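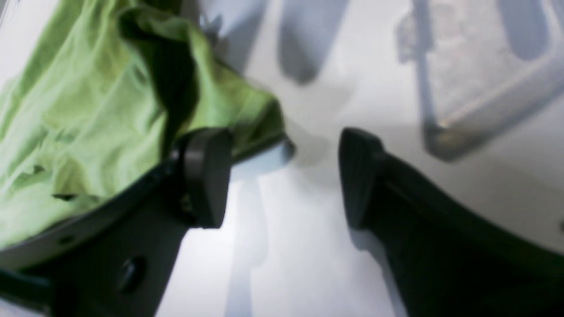

The green cloth against the left finger, clear container at upper right.

I spent most of March looking after the folding cell at Zarenia, and the part that took the longest was the fingertips. The rubber pads wear at the curved face first. Once that happens the cloth slides on one side and bunches on the other, and the count of bad picks goes up overnight.

The log stood at 1,579 picks when I started. Rasha Nassar had set the closing force at 86 percent before she moved to the Fekton job, and I left it there until the new pads were on. Changing them is simple enough. Park the arm, cut the power, back the screws out, wipe the seat, fit the pad, tighten by hand and then a quarter turn more.

Cables took the rest of the afternoon.

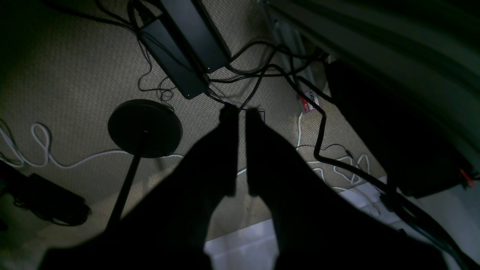

I wanted every power adapter labeled at both ends, and any slack pulled away from where people walk. Isla Ritchie asked me to do the white cables as well - they are the ones that get unplugged by mistake. I used tape flags and a marker. Velcro ties are better than zip ties for this, as you will be opening them again within the month.

After power-up I ran four slow closes with nothing in the grip, then four with a cloth. I still want to bring the force down a little, but that can wait until the spare pads arrive from Kenier.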